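Two-armed robot at Lesby gets its February service, one hand at a time

LESBY -- The two-armed robot at the Clindia workshop in Lesby has been back at its table since Saturday, after a spell of maintenance that went on a good deal longer than anybody there had planned, and the people who look after it seem very pleased to have it working through its pegs and cylinders again.

The machine, which Clindia runs together with the parts supplier Mittal, had clocked 1454 hours when the right hand began closing late. It was a small thing at first, a finger lagging behind the others, and the crew put up with it for a while before deciding that the February service might as well come early. A worn cable in the wrist was to blame, and once that had been swapped for a new one, all 22 connectors in the two arms were checked as well, which took the better part of two days.
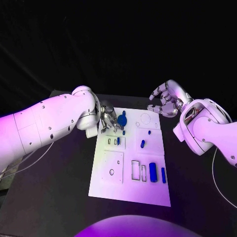
The robot's hands over the peg board at Clindia, with the wiring in the right wrist exposed.

The board is the workshop's usual test after any repair, and a rather charming one to watch. Blue pegs and cylinders of different sizes are set out on a white sheet with holes and slots in it, and the hands are put through their paces one after the other, first the left and then the right. A full check is 76 runs, and the crew likes to get through them under the colored lamps that Clindia leaves on for its evening visitors -- the cameras have to cope with that light anyway, so they may as well be tested in it.

Looking after the arms between services is mostly a matter of patience. The finger joints are wiped down every morning, the screws in the white shells are gone over once a week, and the thin cables that hang from the arms are checked for kinks before the power goes on.

The robot is expected to stay in Lesby for another 12 weeks before it moves to the larger hall at Kastivier, where a second table is already being bolted down for it. Visitors are welcome at the workshop on Saturday afternoons until then.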